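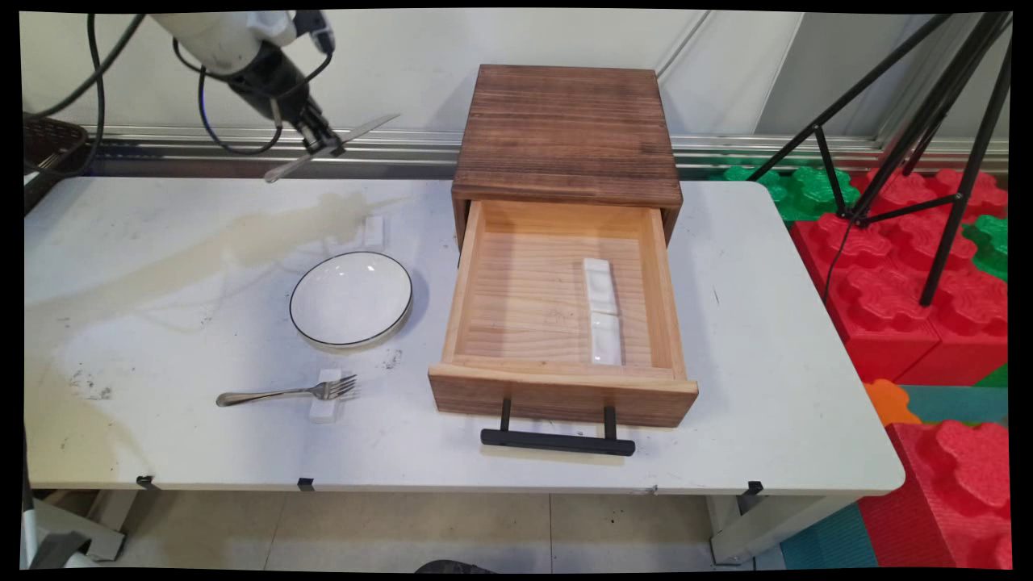
SPEAKER NOTES / HOME & TABLE TRACK

Small Drawers, Happy Tables
Brirkmont Home Weekend, Sunday, February 24, 2019

Slide 1. Leave it up while people find seats. Start when the side doors close.

Hi everybody! I get 16 minutes to talk about cutlery, and I could happily fill a whole afternoon, so I'll move fast. Ask for hands: who has a drawer at home that won't close all the way? (Wait. Let them laugh. Put my own hand up.)

Point at the little drawer unit in the middle. Dark wood grain outside, light pine inside -- I love that. You pull it open and the inside is bright enough to find things in. One black bar handle, easy to grab. It can sit right on the table where you eat, and that is the whole idea of this talk: keep the small stuff where you use it.

Now the rests. The white ceramic ones, two in the drawer, end to end. They're chopstick rests, and I want everyone to go home and try them with forks! See the fork in front of the plate, with its head up on one. The tines stay off the tabletop, and you can set the fork down between bites without thinking about it.

Story: the Hajdu supper club. Long tables, 156 guests, one rest per person, and we ran short before the second table was set. Keep this under a minute. (I always go over.)

Slide 2. Knives.

Knives are the part people write to me about. A plain table knife is easy. It goes on the right of the plate, blade toward the plate, and it can live in the drawer with everything else. 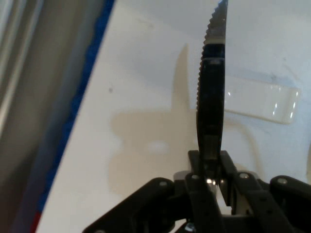

A serrated knife wants more room. Those little teeth catch on napkins, on string, on your knuckles when you reach in without looking. Give it its own slot or a sleeve. Lay it teeth down, handle toward you, and put it in last so it comes out first.

Ask: does anyone sharpen their own serrated knives? If yes, take one quick answer. If it turns into a debate, promise to pick it up at the Wemico table after.

Slide 3. Try it at home.

Empty one drawer. Just one! Put back what you used this week. Whatever is left goes in a box for a month, and in May you look in the box and decide. When we ran this as a challenge in the Zasar newsletter, 1464 people signed up and over 1000 sent in a drawer photo. I read every single note. My favorites were the ones who found a rest, or a tiny spoon, they had given up on years ago.

Questions. Repeat each one into the mike. Handouts are on the chair by the exit -- and please stack your seats, the next group needs the floor.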